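**FOR IMMEDIATE RELEASE**

May 16, 2024

# Harnwood's Night Buses Are Coming Back, and They're Going Farther Than Before

HARNWOOD — Overnight bus service returns to Harnwood this summer with two lines, a timed meeting point downtown and, for the first time, a direct ride between the east side and the Herkham rail station after midnight. Harnwood Transit is thrilled to share the routes, fares and stop list with riders today.

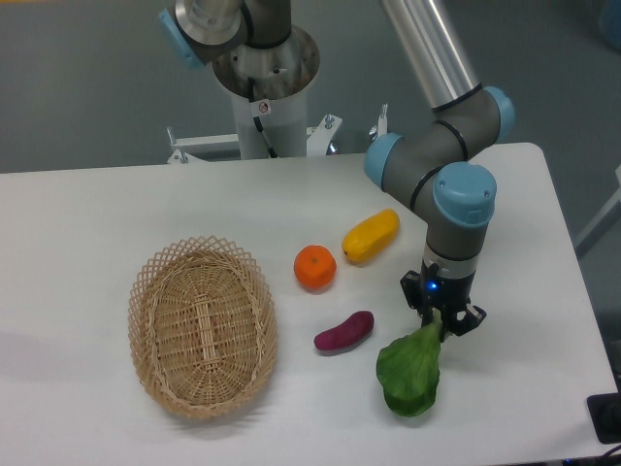
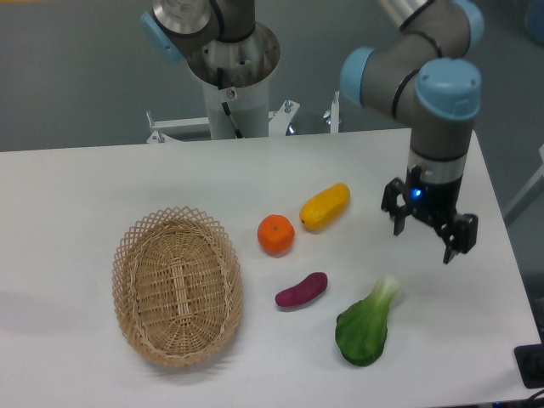
A woven basket on a white table, with produce beside it. 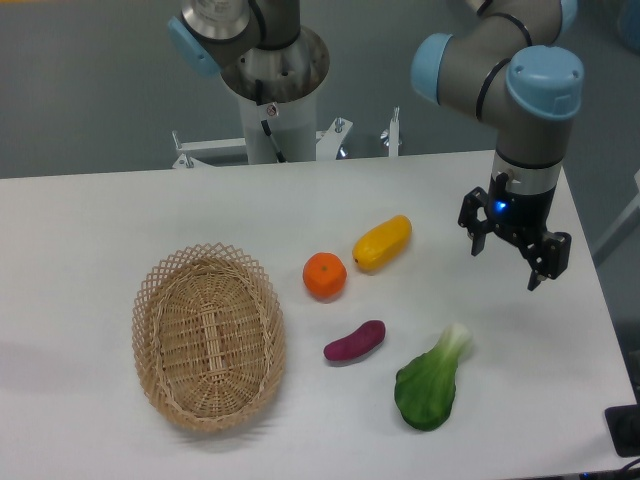
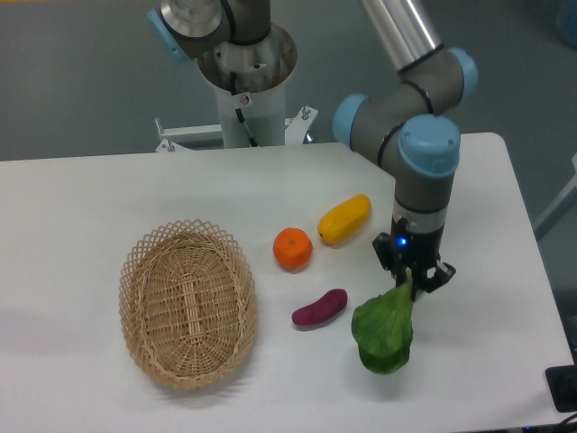
**Do I need a different pass to ride at night?**

Your regular Harnwood Transit pass works on both night lines, at the same fare and with the same free transfers you get during the day. Weekly and monthly passes are good at all hours.

## Two lines, one meeting point

The new service is made up of the N1 and the N2. Both run from midnight until the first daytime buses leave the garage, and both meet at Jeon Square so riders can switch from one to the other without a long wait at the curb.

The N1 runs east to west. It starts at the Zalten Avenue loop, follows Zalten all the way downtown, stops at Jeon Square, and then continues past the hospital and the community college to Herkham station. Riders who remember the old overnight bus will notice that it used to turn around at the hospital. The extra stretch to Herkham was the most requested change in the rider survey we ran in February, and we're so glad to be able to offer it from the first night!

The N2 runs north to south, from the warehouse district through Jeon Square and down to the Mill Road apartments. Much of this route has never had a bus after midnight (the old service skipped the warehouse district completely, even though the late shift there lets out well after the last evening bus has gone by).

Buses on each line will run every 40 minutes. At Jeon Square, the N1 and N2 are scheduled to arrive together and hold for a few minutes so everyone has time to walk across the platform. If one bus is running late, the other driver will be told by radio and can wait.

Together the two lines will serve 177 stops. All of them are existing daytime stops, so there are no new signs to hunt for on unfamiliar corners. Look for a dark blue night sticker on the pole, just under the route numbers. Crews have already started putting these up along Zalten Avenue and will work their way west.

## What riders asked for

We heard from 248 riders in the survey, and plenty of them filled the comment box right to the bottom. Nurses, cooks, cleaners, students, people with early flights, people who just like a late movie: the answers came from all over town and they shaped this plan from start to finish.

A few of the changes that came straight from those comments:

- **Stops by request.** On both lines, riders can ask the driver to let them off between marked stops wherever it is safe to pull over. Please ask at least one stop ahead. Drivers can't do this on the Herkham bridge or in the hospital driveway.
- **Front door only.** Everyone boards and exits at the front at night, except riders using the ramp, a walker or a stroller, who may use whichever door suits them.
- **Lights on at Jeon Square.** The indoor waiting room will stay open all night, with the restrooms unlocked and the arrival screens running.
- **Bikes allowed inside.** When the front rack is full, up to two bikes may come aboard at night if there's room in the open area behind the driver. Wheelchair users always have first claim on that space.

Several riders also asked for hourly service to the airport road. That isn't part of this launch. The trip is long enough that it would need another bus on the street all night, and we didn't want to thin out the two main lines to pay for it. It stays on our list.

## Fares and passes

Night fares match daytime fares. You can pay with a reloadable Harnwood Transit card, a paper pass or exact change, and the free transfer window is the same as it is during the day. A transfer issued on a late evening bus will be accepted on the night lines until the time printed on it, even if that's past midnight.

Day passes needed a small fix. Until now, a day pass ended at midnight sharp, which would have left some riders paying twice for a single night out. Starting with the launch, day passes will be good until the end of night service. If you buy one in the morning, it will get you home, no matter how late the party runs.

Riders age 18 and under who have a student card may use it on the night lines too. The card works just as it does on the daytime bus.

Reloadable cards can be bought and topped up at the customer window at Jeon Square, at the Herkham station kiosk, and at the main library during library hours. The customer window won't be staffed overnight, but the machine beside it will be on. It takes bills, coins and bank cards. Drivers can't make change or add money to a card.

## Riders with disabilities

Every bus assigned to the night lines has a ramp, a kneeling front step and stop announcements by voice and on screen. Announcements will be played a little more softly after midnight, inside and out, and riders can ask the driver to turn them up.

Door-to-door paratransit hours will be extended to match the new service. Trips must start and end within the night service area and should be booked by 5 p.m. the day before. Riders who are already registered don't need to sign up again. If you have a standing trip and would like it moved to a later time, please call the booking line and the staff there will set it up.

## What happens next

Printed timetables are being prepared now and will be placed on daytime buses ahead of the first night. They'll also be at the Jeon Square window, at the library and in the lobby of the hospital's main building. The timetable folds out to a full map on the back, with both night lines in dark blue and the daytime routes in gray. A large-print version is available at the window.

Before the launch, drivers will be making practice runs on both lines overnight. You may see a bus go by with "Training" on its sign. These buses can't pick anyone up, but a wave is always nice!

Neighbors along the N2 asked good questions about noise at the public meetings, especially on the narrow blocks south of Jeon Square. Buses there will keep to a lower speed, and drivers won't idle at the Mill Road end of the line. The layover has been moved to the parking lot behind the former garden center, away from bedroom windows. We'll review the arrangement once the service has settled in, and comments from residents are welcome at any point.

Some daytime riders will see a small change as well. The last evening trip on Zalten Avenue will leave a few minutes later so that it connects with the first N1 at Jeon Square. The stop order on that trip stays the same.

## About Harnwood Transit

Harnwood Transit runs the city's local buses, the Herkham station shuttle and door-to-door paratransit service. Our buses carry riders to work, school, appointments and everywhere in between, every day of the year.

**Media contact:** Harnwood Transit Communications Office, Jeon Square

**Rider questions:** Stop by the customer window at Jeon Square or ask any driver for a comment card. Cards can be dropped in the fare box area on any bus, and we read them all.

###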